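From: Xuelian Song
To: Wudby shop list
Subject: Re: [wudby] two-arm sim, is it worth the trouble?

Kumaresan Achari wrote:
> Got the Jindix config to load at last, thanks! Before I spend
> my December evenings on it: does the peg and sleeve task teach
> you anything you'd use on the real arms? And do you start from
> the same layout every time?

Yes, it does, and I'm having a ball with it! I ran 24 episodes last night before bed (okay, 27, I couldn't stop) and my hand timing on the leader arms is already so much better. The part I keep replaying is the moment when the two pieces are together up in the air and you have to decide when to let go. 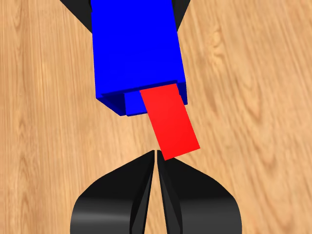 Red piece in the blue sleeve, near gripper closed underneath.

I had been rushing that part. Try slowing the playback down and watching the angle between the two parts, because a few degrees of tilt is easy to miss at full speed.

As for layouts, I shuffle the start positions on every reset, and I'd do that from day one.

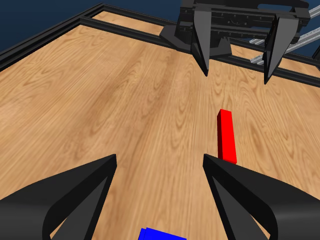
My reset script is only 10 lines and I'll put it in the Kravchuk folder tonight. It picks new spots for both blocks and opens the grippers. You can get a red block standing on end out between the two arms with the blue one way down by the near fingers, and then you really have to think about which arm moves first. I love those. Cap the episode at 300 steps to begin with and raise it if you feel squeezed.

Bring your laptop by the shop and we'll compare runs!

Xuelian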